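Grarnevgate shop opens its doors for hand-guided robot training

Grarnevgate — A small automation outfit here has started letting people from outside the company teach its two-armed robots, and by mid-morning there was already a line for the controls.

The firm, Wumbei, moved into the old Brendstead print building in January. It runs 3 benches so far, all of them two-armed. The work is tidying and plugging in, mostly. Chargers, cables, power strips, soft toys. Stuff from the bottom of anyone's closet.

The method is simple enough to explain in the time it takes to sit down. A person holds a pair of light hand controllers and moves them. The arms on the bench move the same way. Everything gets recorded — joint positions, gripper opening, video — and one run from start to finish is called a demonstration. Pile up enough of those and a program called Vekix is trained to copy them.

"You're not writing any code, you're just doing the chore," said Karla Quintero, who runs the training floor. "Slowly. Slower than that. People always go too fast the first day."

New operators get two hours of practice before anything they do is kept. After that its 43 saved runs a shift, with a break every hour. Runs where a cable slips or the operator changes their mind halfway are kept too but go in a separate folder. Quintero says those are worth having, a robot that has only ever seen perfect grabs doesnt know what to do after a bad one.

Cables are the hard part. A block keeps its shape and a cord won't. Operators are told to grab a plug by its body, never by the wire, and to let one arm hold the power strip while the other does the work. Handing things from gripper to gripper is taught last. Some operators pick that up in an afternoon, others ask to be moved back to toys.

There was one loud moment during the visit, an arm came down on the bench edge and stopped itself. Reset, recalibrated, back going in six minutes. Quintero didn't look up from her sandwich.

Not everyone is sold. A retired machinist at the back wanted to know why you would not just program the thing and be done. The reply he got was that somebody tried that last year, on one charger, and then the charger got moved.

Operators at present can guide by remote from the next room, over a screen, or stand right at the bench. Most prefer the bench. The screen view flattens things out and it is hard to tell how high a gripper is sitting.

Wumbei says it wants to add evening shifts if enough people sign up. Pay is hourly, no experience asked for. Sign-up sheet is at the front desk, use the side entrance — the main doors are still being fixed.
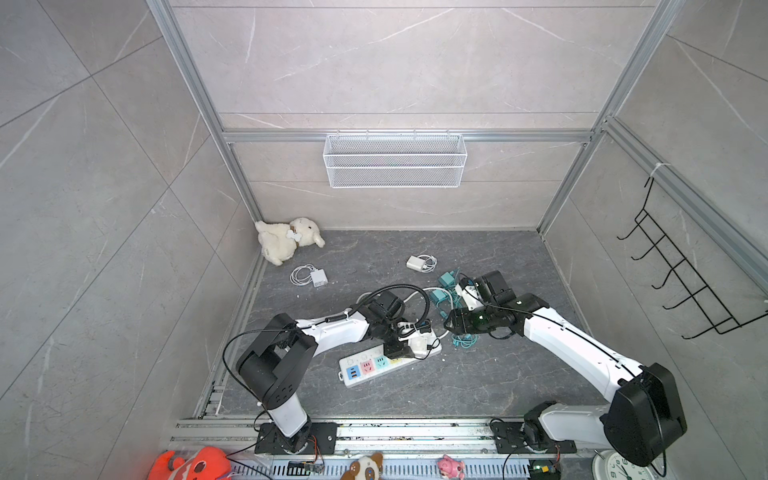

Does a person have to keep guiding the arms once the training is finished?

Not for the tasks the program has learned, but an operator stays close by and takes the controls back when it gets stuck.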